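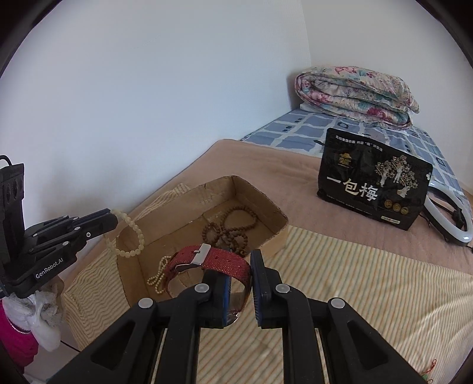

A wristwatch with a red woven fabric strap and a metal buckle

A watch strap is the band that holds a wristwatch on the wearer's arm. The word is normally used for bands of leather, fabric or rubber, while a band made of metal links is called a bracelet. In American usage the term watch band covers both. Straps are usually sold in two pieces, one on each side of the case, although several fabric types are made as a single length.

History

Small watches were worn on the arm well before the wristwatch became common, often mounted on ribbons or on bangles in the manner of jewellery. Men's pocket watches were at first adapted with leather cups, into which the whole watch was pressed and buckled. Soldiers found these useful in the field, and by the First World War makers were soldering wire loops to the cases of small pocket watches so that a strap could be passed through. The loops were later replaced by solid lugs and removable bars, an arrangement that remains in general use.

Fabric straps spread through military supply. Canvas and cotton webbing cost little, dried faster than leather and could be cut from stock already held for other equipment. Nylon took the place of cotton in most service patterns after the Second World War.

Materials

Leather. Calf is the most common leather for straps. It is cut in two layers, a facing and a lining, which are glued and stitched along the edge. Padding may be placed between them. Leather takes up sweat and will in time stiffen or crack, and most makers advise against wearing it in water.

Woven fabric. Straps of this kind are made on narrow looms, which give both sides of the band a finished edge. The holes are either punched and sealed with heat or reinforced with stitching. Some weaves are open enough for the tongue of the buckle to be pushed through at any point, and these need no holes.

Rubber and silicone. Natural rubber was an early choice for diving watches. Silicone is softer and keeps its colour well, but it attracts dust and can tear at the bar.

Construction and sizing

The width of a strap is measured where it meets the case, between the lugs. A width of 20 millimetres is widely used on men's watches, and 10 millimetres is found on small dress models. Many straps narrow towards the buckle, and the two widths are then given together. Length is stated in two figures, the buckle piece first.

The strap is held by spring bars, which are thin tubes with a sprung tip at each end. To remove one, the tip is pressed inwards with a forked tool until it clears the hole in the lug. Some older cases have fixed bars, which accept only straps that pass behind the watch or are glued around the bar.

Fastenings

The pin buckle is the oldest and most usual fastening. It consists of a frame and a tongue, with one or two loops to hold the free end. Folding clasps stay attached to both halves of the band and open wide enough for the hand to pass through — a feature that reduces wear on the leather. Hook-and-loop closures are used on sports watches.

Relation to jewellery

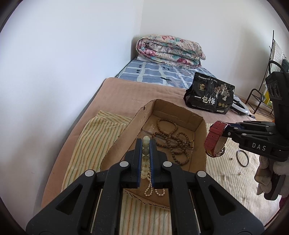

The line between a strap and an ornament has never been firm. Cocktail watches were often fitted with cords or chains, and there are watches whose bands are strung with beads on elastic. Ornella Martinelli, in The Dressed Wrist, argues that women's watches were sold as bracelets for much longer than the trade cared to admit. Kamran Kermani takes a different view in his study of retail catalogues, and places the change in the years between the wars. Wearing a watch next to other bracelets is common, though hard beads or metal may scratch the case.

Manufacture

Strap making is often carried out by small firms that supply several watch brands. The workshop Dal Bello produces leather straps to order in 6 standard widths. Akine and Tuvora weave narrow fabrics and sell them by the roll, each roll holding 700 metres, to be cut and finished elsewhere.

Care

Fabric straps may be washed by hand in warm water with mild soap and left to dry flat, away from direct heat. Leather should be wiped with a dry cloth after wear. Spring bars weaken with age and are usually replaced at the same time as the strap.

See also
Buckle
Bracelet
Watch case
Webbing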